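Rathnayake Property Inspection
Service lane between the white building and the cream building, Drondasov site
Form 611, exterior walkways and shared access
Inspected 10 March 2022, daylight, on foot, full length of lane

Ratings: **OK** = no action. **M** = monitor at next visit. **R** = repair or correct. **N/I** = not inspected.

## 1. Walking surface

| Item | Rating | Comment |
|---|---|---|
| 1.1 Concrete surface, general | OK | Flat. No raised joints over the 1/4 inch limit used on this form. |
| 1.2 Loose material | R | Dust over most of the lane and grit on the right side. Sweep. Slip hazard for two-wheeled traffic. |
| 1.3 Stains | M | A few darker patches, right side. Not slick underfoot. Origin not determined. Compare at next visit. |
| 1.4 Litter | R | Small white item on the ground in the middle of the lane. Remove with sweeping. |
| 1.5 Curbs and level changes | OK | None visible. Vehicles and pedestrians share one level; see 4.1. |
| 1.6 Slope to drainage | N/I | Needs a water test. Carried over from January. |

## 2. Covers and drainage

| Item | Rating | Comment |
|---|---|---|
| 2.1 Square cover outline at lane entry | M | Grooves form a cross with four panels. No rocking under foot load. Vehicle load not tested. |
| 2.2 Grooves | R | Packed with dust. Rake out and flush. |
| 2.3 Identification | R | No drawing on file shows what is under this square. Owner to confirm whether drain or utility before any lifting. |

Comment on 2.3: the January report listed it as a drain. The Nekar plan set has no drain at that position. Treat as unidentified until confirmed, and do not pry at the panels.

## 3. Building faces along the lane

| Item | Rating | Comment |
|---|---|---|
| 3.1 White building, projecting upper story | OK | No loose material found from ground level. |
| 3.2 Dark trim under overhang | M | Inspected from the ground only. Check fixings from a ladder at the annual visit. |
| 3.3 Garage door, exterior | OK | Panel undamaged on the lane side. |
| 3.4 Garage door, operation | N/I | No access. Reversal test outstanding. |
| 3.5 Narrow doorway beside garage | OK | Threshold clear. |
| 3.6 Ground-floor windows | OK | No broken glass. None projects into the walking line. |
| 3.7 Wall fixture above benches | N/I | Recorded as a light in January. Daylight visit, function not checked. |
| 3.8 Cream building, wall face | M | Weathered. Tap test at shoulder height found no hollow areas. Upper floors not reached. |

## 4. Clear width and obstructions

| Item | Rating | Comment |
|---|---|---|
| 4.1 Parked vehicle | R | One car in the lane. Confirm whether parking is permitted; no sign found at either end. |
| 4.2 Benches | M | Two, dark wood, against the base of the white building. Stable under hand load. Not anchored. |
| 4.3 Garage door approach | OK | Clear at time of visit. |
| 4.4 Narrowest point | M | Far end. Tape measurement to be added once the car is moved. |

Comment on 4.2: benches may stay if kept tight to the wall. If either is shifted outward it reduces the vehicle path and the rating changes to R. Anchors must not go into the paving near item 2.1.
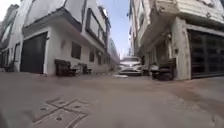
*Lane looking toward the far end. Grooved square (2.1) at lower left, garage door (3.3) and benches (4.2) on the left side.*

## 5. Actions

| No. | Action | Ref. | By |
|---|---|---|---|
| A1 | Sweep full length, remove litter | 1.2, 1.4 | Site |
| A2 | Clean grooves without lifting panels | 2.2 | Site |
| A3 | Identify grooved square, mark on plan | 2.3 | Owner |
| A4 | State parking rule in writing, post sign | 4.1 | Owner |
| A5 | Arrange access for door reversal test | 3.4 | Owner |
| A6 | Water test, then rate slope | 1.6 | Rathnayake |
| A7 | Check wall fixture after dark | 3.7 | Rathnayake |

A1 and A2 can be done in one visit. Collect the sweepings; do not wash them toward the grooved square while A3 is open. For A6, use 300 gallons at low flow and record any standing water after 600 seconds.

Copy to Lurkora for the access file. Items rated N/I are not passed and stay on the form until rated.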